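Membership and Club Rules: Frequently Asked Questions

Who may join Hercombe Sports Club?
Membership is open to anyone who lives or works in the Nekov district. Junior members must have the written consent of a parent or guardian.

When are fees due?
Annual fees are due at the end of September. Members who have not paid within 40 days may not vote or enter club matches.

How do I change my section?
Send a transfer form to the Membership Secretary, Leilani Dvorak. Transfers between the Cervantes and Clestach sections take effect at the start of the next month.

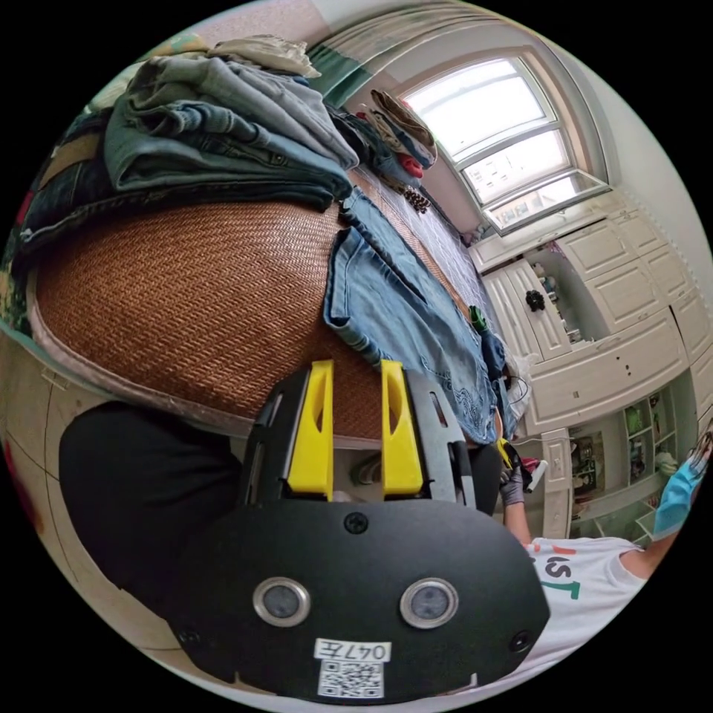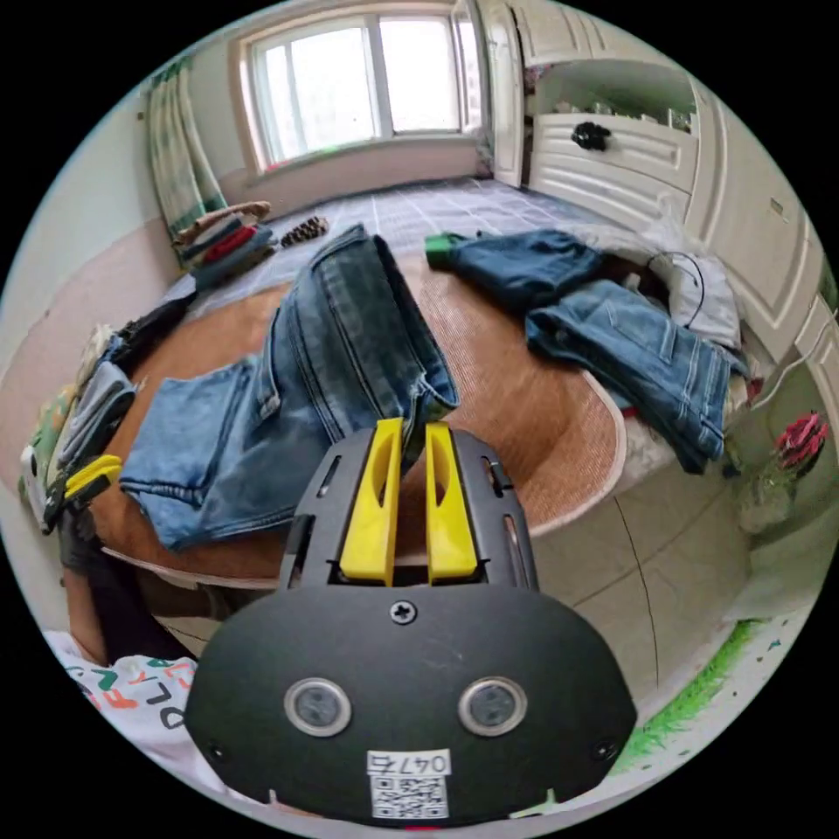
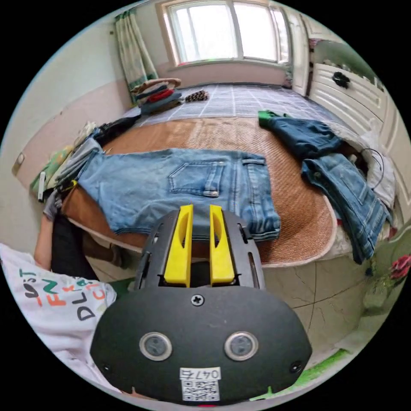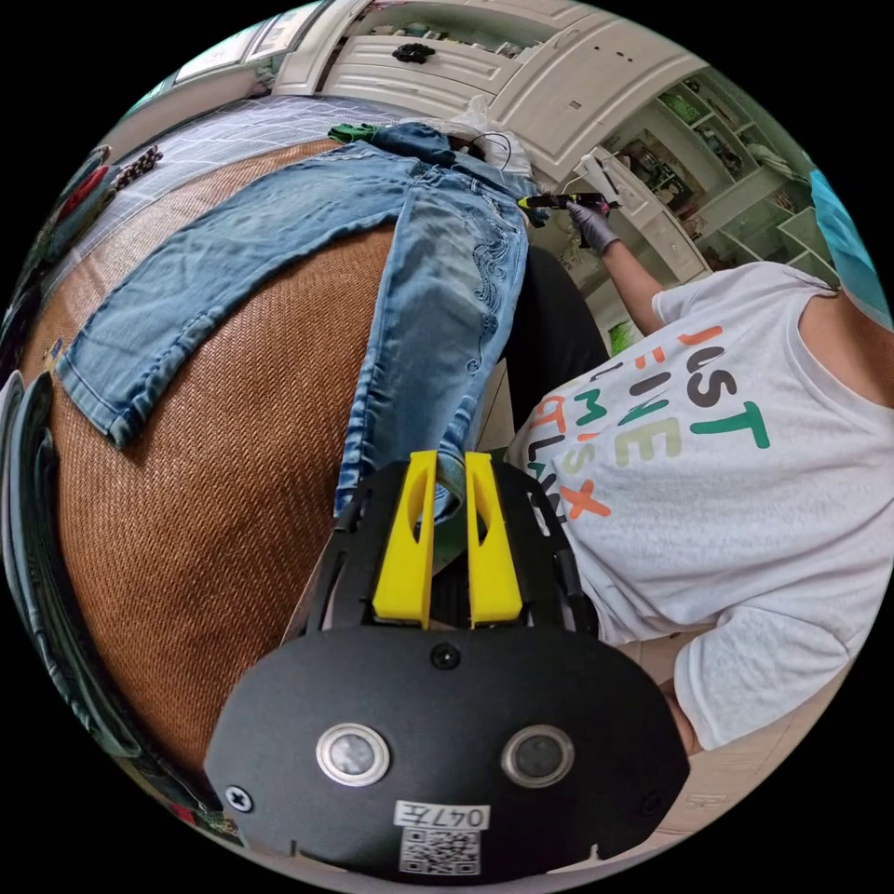

May I bring a guest?
Each member may sign in up to 2 guests per visit. The same guest may not be signed in more than once a month. Members are responsible for the conduct of their guests.

How can a rule be changed?
A proposal must be signed by 50 voting members and delivered to the club office before the annual meeting. Proposals received late are held over to the following year.

Where do I send a complaint?
Complaints should be made in writing to Hercombe Sports Club, P.O. Box 481. Unsigned complaints are not considered.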